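**Blue tape grid on the packing table: keep it or rip it up?**

**murkau_mike** wrote:

OK so I need outside opinions before I start a fight at work. We pack small orders on one big tan table, and back in March I marked it off with painter's tape so everything would have a spot. Bin goes in one cell, outgoing stuff in another, and so on. I loved it. I still love it! But half the people on my shift think it's a mess and want bare table back.

The complaint is mostly about the tape itself. It gets picked at, it wrinkles, somebody drags a bin over it and then there's a torn stretch that catches your sleeve.

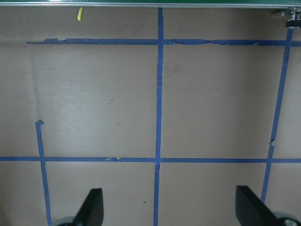
I've patched it more times than I want to admit, and I'm on my second roll of the good stuff (the first roll was not the good stuff, don't buy the cheap one). Is there something better that still comes off clean? I can't paint the table, I already asked.

---

**ditville_dora** wrote:

Rip it up. Sorry! We did this at my old job for 2 years and all I remember is scraping residue with a plastic card. Tape is fine for a weekend project. If you're patching it constantly, the table is telling you something.

Also are your cells even the right size? Everybody who tapes a table makes the boxes first and then finds out the bins don't fit in them.

---

**murkau_mike** wrote:

Ha, guilty. I did the lines first with a yardstick and eyeballed the rest. Some of them wander a little. The bins fit though, as long as you don't care that they sit crooked.

---

**Remedios Palacios** wrote:

Keep the tape, fix the tape. Those are two different questions and I think you're mixing them up.

I've been running a packing bench for a long time and the marked table beats the bare table every single time a new person starts. You don't have to explain anything, you just say "bin goes there" and walk away. With a bare table stuff creeps. By lunch the bin is hanging over the edge and the scissors are under a pile of mailers.

What I'd change is where you put the lines. Leave a finger's width between the tape and anything you slide. And press the ends down hard with a spoon, the ends are always what goes first. If a strip tears, pull up the entire strip and lay a new one. Patches on patches are how you get those lumps.

One more thing, use plastic bins with a smooth bottom. And for anything that scratches, put foam in first. We lay one big piece of white foam in the blue bins and leave it there.

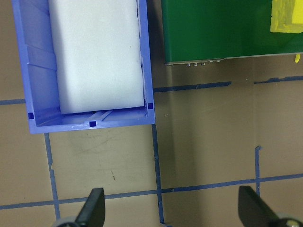 *Skarar Packing & Returns, bench team*

Sorry, that's my work signature, it sticks itself onto everything I post. Anyway, the foam. Ours doesn't fill the bin wall to wall and I like it that way, you can get your fingers down the side and lift it out to shake the crumbs off. A piece cut too snug is a pain. I once broke a nail on one and said a word in front of my supervisor.

---

**ashour_al** wrote:

Disagree on leaving the foam in. It eats up half your bin! I'd sooner wrap each item and use the full depth. Our bench did 1,412 orders last season without foam in any bin and I can think of maybe one chipped mug.

Agree on redoing the full strip though. And the spoon, that's a great tip, I've been using my thumbnail like a caveman.

---

**ditville_dora** wrote:

Al, you don't ship anything heavier than a mug, so I'm not sure that counts lol

I'll give Remedios the point about new people. Where I am now we have a printed mat with the boxes on it, and it does the same job. It was 43 dollars and it rolls up when we need the table for something else. No scraping.

---

**Remedios Palacios** wrote:

A mat slides. I had one. You end up taping the mat down, and then you've got tape again, plus a mat.

Al, it depends on the thickness. With a thin sheet you lose hardly any room. With a thick block, sure, you've pretty much got a tray. I use the deep bins for the block on purpose, so I'm not reaching way down into the bottom all day. My back is not 25 anymore.

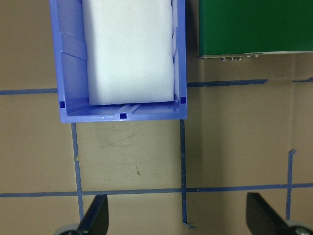 And mind what goes next to the bin. Anything with a metal edge or little screws along it, keep it back from where you're lifting things in and out. Sleeves, cords, bubble wrap, all of it snags. I'd give it its own box on the table and not let people scoot it over when they want elbow room.

---

**murkau_mike** wrote:

This is so helpful, thank you all. I'm going to pull everything up after shift and start over with full strips, spoon and all, and I'll measure the bins before I lay a single line this time (yes, Dora). It'll take me 90 minutes if nobody comes by to give advice.

Still undecided on the foam. Al, what do you wrap with, paper or bubble?

---

**ashour_al** wrote:

Paper. Two sheets, crumple the second one. Bubble for glass only.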